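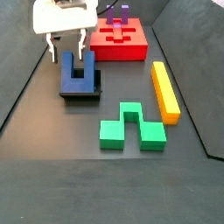 Section 3: Setting Up Your First Board

Welcome to the fun part! By now you've read the storage notes in Section 2 and picked a spot for your Drelano block set. This section takes you from a pile of colorful shapes to a board that's ready to play, and then through a first fitting session. Set aside around 30 minutes if it's your first time, and don't be surprised if you stay at it a lot longer.

3.1 Before you start

You need a flat, steady surface with enough space for the board and for every loose piece to lie beside it without touching its neighbor. A dark surface is lovely for this. The reds, greens and yellows jump right out, and it's much easier to see the outline of a shape when you're planning where it should go.

Good light matters too. The slots in the board are recessed, and a lamp placed low on one side will throw a shadow across them. Put your lamp high, or sit near a window in the afternoon.

Note: If your table wobbles, fix that first. A folded piece of card under the short leg does the job. Standing pieces are the first to go when the table rocks.

3.2 Laying out the board and pieces

1. Place the red board on your surface with the slots facing up. It's a thick, boxy piece, so lift it with both hands and set it down gently.

2. Turn the board until the stepped part of the cutout pattern is on the side nearest you. Any direction works for play, but the shape cards in Section 5 are all drawn this way around and you'll find them much easier to follow.

3. Run a fingertip along each slot. You're feeling for grit or crumbs. Even a small bit of sand can stop a piece from seating, and it's maddening to hunt for the cause later on.

4. Put the square black base to one side of the board. Leave a hand's width between them so you can get your fingers in.

5. Lay the long yellow bar flat on the other side, angled a little toward you. Angled pieces are easier to pick up than ones lined up square with the table — try it both ways and you'll feel the difference right away.

6. Set the green zigzag block in front, standing on its two feet with the arch in the middle. It's the most stable piece in this part of the set and a great one for kids to handle first.

Caution: Keep the pieces back from the edge of the table. The yellow bar is long, and a sleeve can catch the end of it easily.

3.3 Standing the U-shaped pieces

The U-shaped pieces are my favorites, and they're the ones people write to us about most. They can stand, lie down, hook over other blocks or bridge a gap. For your first board, you'll stand both of them with the prongs up.

1. Pick up the blue U and hold it by one prong, opening toward the ceiling.

2. Lower it straight down to the black base and look through the U from above. When it's lined up properly, you'll see the square recess at the bottom.

3. Let go slowly. If it leans, lift it all the way off and try again. Don't twist it into place.

4. Stand the purple U at the back of the red board, prongs up. Check it from the front and again from the side.

5. Give the table a light tap with your knuckle. Both pieces should stay where they are.

Tip: Matěj Kubíček, who drew the shape cards, likes to stand the purple piece before the blue one so he isn't reaching across anything. If you're left-handed or your table is small, try his order. It works beautifully.

3.4 Your first fitting session

Now you get to play! The goal of this first session is simply to learn how the pieces feel going in and coming out.

1. Choose one piece and hold it over the board without touching. Look at the red outlines around the cutouts and decide which part of the pattern it might suit.

2. Bring the piece down level. Tilted pieces catch on the rim of the slot.

3. If it doesn't go in with light pressure, stop. Turn it a quarter turn and try once more.

4. When you're happy, lift it straight out and put it back in its starting place before you pick up the next one.

5. Keep going until you've tried each loose piece at least once.

Caution: Never push a piece in with the heel of your hand or tap it with a tool. The slot edges will mark, and marked edges make every later fit stiffer.

Playing with a partner is terrific here. One person closes their eyes and fits by touch while the other gives directions ("left a bit, now down"). Take turns after 3 tries each.

3.5 If something doesn't look right

A standing piece keeps falling. Check the table for wobble, then wipe the bottom of the piece and the spot where it stands.

A piece goes halfway in and stops. Lift it out, check the slot for grit, and lower it again with the top held level.

You've lost track of the layout. Clear everything except the red board and go back to step 4 in 3.2. Starting over takes a couple of minutes and is good practice.

Once you can lay out the board from memory, go on to Section 4, where Ultan Fahy's bridge patterns put the green block to work in some really surprising ways.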